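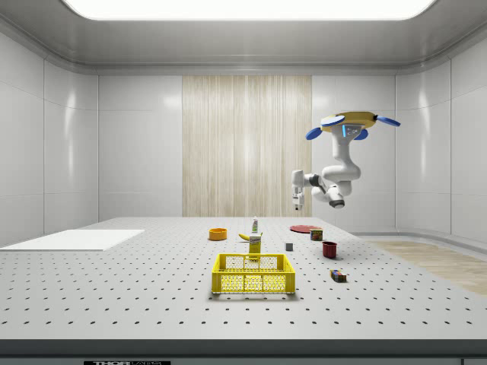

A white arm above a perforated tabletop.

Registering a litter when the co-owner has moved

Posted by Ulises Ocampo

I co-own a Whippet bitch with her breeder, who moved to Irkden in October. The litter is 3 weeks old. Does the Womitbridge Sighthound Club require both signatures on the litter form, or may I submit it alone?

Trudy Kerslake
Both owners of record must sign. The form may be mailed from one owner to the other, and the signatures need not bear the same date. Please use black ink and print the dam's registered name in full, including any titles.

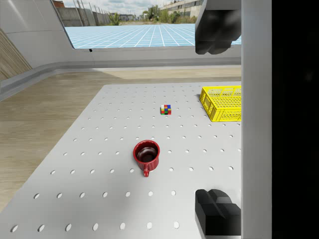
The completed form should reach the registrar before the litter is 8 weeks old. Forms received after that date are subject to a late fee of $119. If your co-owner has changed address, a separate change of address notice must accompany the form.

Poleck
My co-owner signed for me once and it went through fine. I would just send it.

Dela Peña
The reply directly above should not be followed. A signature entered on behalf of another owner may void the registration. An owner who is unable to sign may file an authorization of agent in advance. The registrar's office accepts calls on Thursday afternoons.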